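Community Help > Home and Kitchen > Wood and Furniture

How to get rid of a white ring and dull areas on an oiled wood table

Posted by Plomora, 30 July 2021
219 views

Hello everybody. I apologize in advance if my English is not perfect, I will try to explain everything clearly.

In November we bought a used dining table from a small shop called Jurkov. It is a reddish-brown wood with a fine dark grain. The seller told us it was finished with oil, but he did not know which oil, and there was no paper with it. For the first months we used it every day and were very happy. Then my mother-in-law put a pot of tea directly on it, and now there is a white ring near one end. Also the places where we put our plates look more dull than the rest.

I have already tried a soft cloth with warm water and a little dish soap. The table is cleaner, but the ring did not change. My neighbor says I must sand the complete top. I am afraid of this, I never sanded anything in my life. I also have a bottle of olive oil and a friend who swears by it.
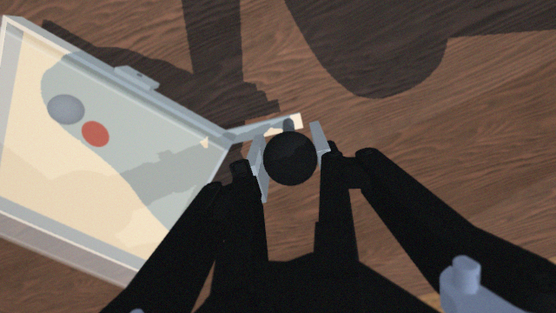
Can I use olive oil from the kitchen to make the dull areas shine again?

It is better to leave it in the kitchen. Olive oil stays soft in the wood and does not harden, so the table can become sticky, and after some time it can smell old. Use an oil which is sold for furniture and which dries, for example a hardening linseed or tung oil product. The label should say that it dries or cures.

I copied these two lines from the advice sheet of our local repair evening because they were useful for me, but the sheet says nothing about rings. So what should I do first, the ring or the dull areas? And how do I know if it is really oil on the table? I would like to keep the cost low. We have two small children, so the table can be out of use for a few days at most.

Posted by Gunnlaugur Thygesen

Good evening. I restore old furniture as a hobby, already 18 years, and I had the same problem with my own table. English is also my second language, so we will understand each other.

First you must find out what finish you have, because the wrong method can make it worse. Put a small drop of water on a place which is not so visible, for example near the edge. Wait 10 minutes. If the drop stays round on top and leaves nothing when you wipe it, you probably have varnish or lacquer, or an oil finish which is still in good condition. If the wood becomes darker under the drop, the water is going in and the finish is thin or worn. Do the same test in a dull area and compare the two.

A second test is with a cotton bud and a little rubbing alcohol, underneath the table where nobody looks. If the finish becomes sticky after a minute, it is most likely shellac. In this case please stop and write here again, because shellac needs other advice than I give now.

A white ring is normally moisture which is caught in the finish. A black ring is a different story, it means that the water went down into the wood itself. Yours is white, so I would be optimistic.

What I would do, in this order:

1. Let the table rest for two days with nothing on it. Some fresh rings become weaker alone. Keep it away from the radiator and from direct sun.

2. Try gentle warmth. Put a dry cotton cloth, folded once, on the ring. Set the iron on the lowest heat and without steam. Press for a few seconds, lift, look, and repeat. Never leave the iron standing there. I have seen a table with the shape of an iron in it and this is much harder to repair than a ring.
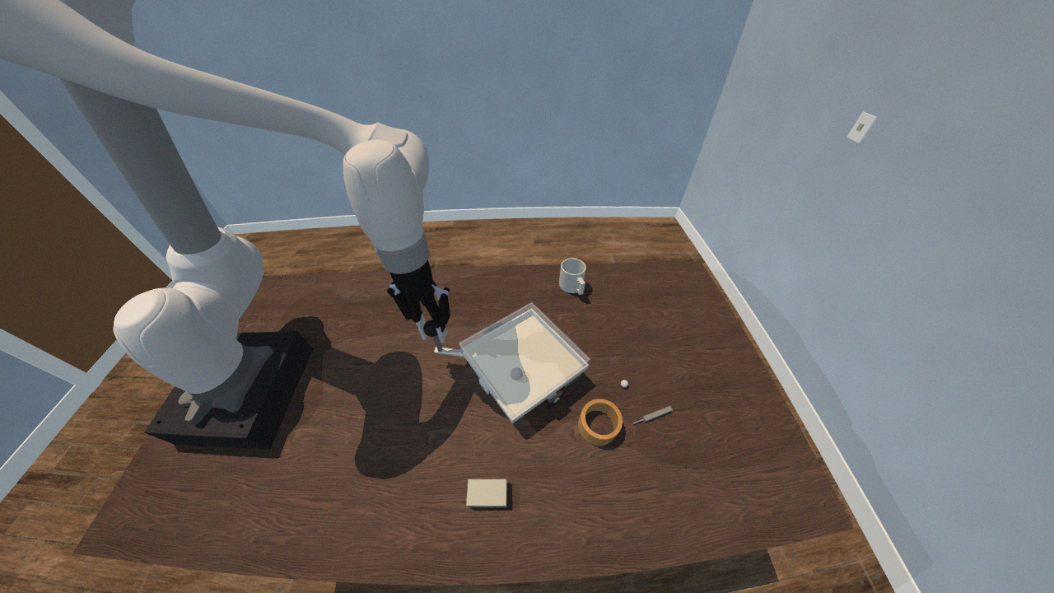 3. If there is still a shadow, rub it very lightly with the finest gray pad you can find, always along the grain. Stop often and wipe off the dust. You only want to remove the top of the finish.

4. Oil the complete top, also the parts that look good. If you oil only the ring and the plate places, you will have shiny islands. Put a thin layer with a lint-free cloth, wait as long as the can says, and wipe off everything that did not go in. Too much oil is the most common mistake of beginners. I made it also.

5. Wait overnight and look again in daylight from the side. Mostly a second thin layer is needed.

One serious warning. Cloths with drying oil can become hot and start to burn by themselves when they lie in a ball. Spread them flat outside to dry, or put them in water in a metal can with a lid. Please take this seriously, especially with children in the house.

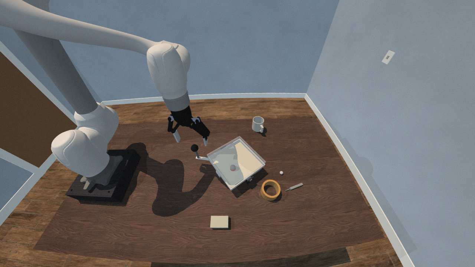 About the time, I would plan six days before you put heavy dishes on it again, and use a tablecloth only after this. I know you wrote a few days at most, but a soft finish takes marks very easily and then you start from the beginning. You can eat on it a little earlier if you use placemats and are careful with glasses.

Your neighbor is not completely wrong. Sanding is the solution when the ring is black or the top has deep scratches. For a white ring it is too much work, and if the table is veneered you can go through the veneer in one minute. Look at the edge of the top to check this. If the grain on top does not continue over the end, be suspicious.

Posted by Braltwood

mayonnaise. leave it on the ring overnight and wipe. worked on my grandmother's sideboard, did not work on my desk. cheap to try anyway

Posted by Brynjólfsdóttir

I agree with Gunnlaugur about the thin layers. I would only add that you should test the new oil underneath first and let it dry completely, because reddish wood can become quite a bit darker than you expect. Mine did, and my husband still complains.

For the daily cleaning I use a damp cloth and dry it directly after. I stopped using dish soap, it takes away the oil little by little, and maybe this is the reason for your dull areas. A cork mat for the teapot costs almost nothing.

Posted by Plomora

Thank you all very much. The drop test showed dark wood where the plates stand, and a round drop near the edge. I will start with the iron when the children are asleep, and I will buy the cork mat for my mother-in-law.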